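Reviews > Controllers > Zostton Rees

Zostton Rees wireless pad, two weeks in. Short version, good pad, bad dock, software that needs a slap. Longer version below, typed between matches so forgive the mess.

Bought mine with my own money from Cinum, the little import shop that does most of the odd stuff we can't get here. Replacing a first-party pad with stick drift so bad my character walked into the sea if I put it down. So the bar was low.

Feel first. Lighter than I'd like. Grips are textured on the back, smooth on the front, and the shape suits big hands. My partner has small ones and gave up on the rear paddles after a night. Face buttons are clicky, quite loud, you'll hear them over voice chat. D-pad is the best bit by miles. Proper diagonals, no mush. I play a lot of fighters and I stopped dropping quarter circles the first evening, which never happens with a new pad.

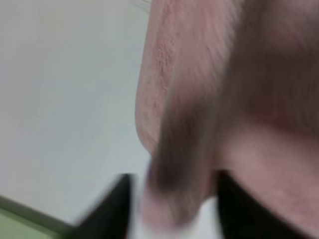 Sticks are magnetic so in theory no drift, ask me in a year. Out of the box the dead zone was set way too wide and aiming in Lencombe felt like steering a shopping trolley. Knocked it right down in the app and it's a different pad. Colour is plain black, only option at the moment. I'd have paid extra for a soft, muted pink like the fuzzy one up there, everything on my shelf is black already and I keep picking up the wrong controller in the dark. Rumble is fine. A bit buzzy at the low end.

Triggers have a switch for short pull or long pull. Short is great for shooters. Long is OK for racing but there's a gritty spot halfway down the left one. Might be my unit. Might not, I've seen the same moan on the forum.

Battery. Claimed 14 hours and I got there with rumble off and the light off. With rumble on it's a lot less, I had it die in the middle of a boss at 11 pm and there's barely any warning, just a tiny flash that you won't see if your eyes are on the telly. They should of put a battery level on screen. There's one in the app but who has the app open while playing.

Now the dock. Hate it. The pad has to sit at exactly the right angle or it doesn't charge, and it looks like it's charging when it isn't. Twice I've come home to a flat pad. Use the cable. The cable's good, long and braided, no complaints.

The app (desktop only, no phone version) is where it gets ugly. First install wouldn't find the pad at all. Second go it found it, then wanted a firmware update, then froze partway through. Unplugged, swore, plugged back in, worked. Once you're in it's decent, you get 2 profiles saved on the pad itself and as many as you like on the PC. Remapping is easy. Stick curves are easy. Macros are a pain and half the online games ban them anyway so I didn't bother much.

Lag, since everyone asks. Wireless dongle feels the same as wired to me. Bluetooth doesn't, there's a slight float to it and I wouldn't play anything ranked that way. Fine for Lencombe single player or a platformer on the couch. Don't have the gear to measure it properly so take that as one bloke's thumbs.

My ranked score for what it's worth was 1476 when the pad turned up and it's a bit higher now. Could be the d-pad. Could be that everyone good has gone off to play something else.

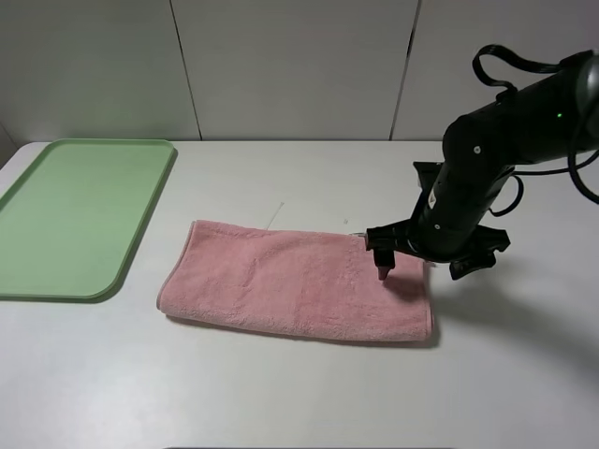

DriftKing662 commented that the dock trouble goes away on the newer firmware, but only if you leave the pad sitting in it during the update, and that doing it over the cable skips the dock part completely. Tried that this morning. Seems better? It has charged properly once, so I'm not taking back what I said yet. If that's how it's meant to be done it should be printed on the box, becuase the leaflet only tells you to use the cable.

Same commenter reckons the gritty trigger is just the plastic stop rubbing and wears in. Mine hasn't yet.

Would I buy it again? For fighters, yes, easily. For shooters yes if you're happy to spend an evening in the app first. For racing I'd look elsewhere, and if you only play on Bluetooth save your money. Get it without the dock if Cinum still sells it that way, it's cheaper and you lose nothing.

Will update in March when I've put more hours on the sticks. Off to queue.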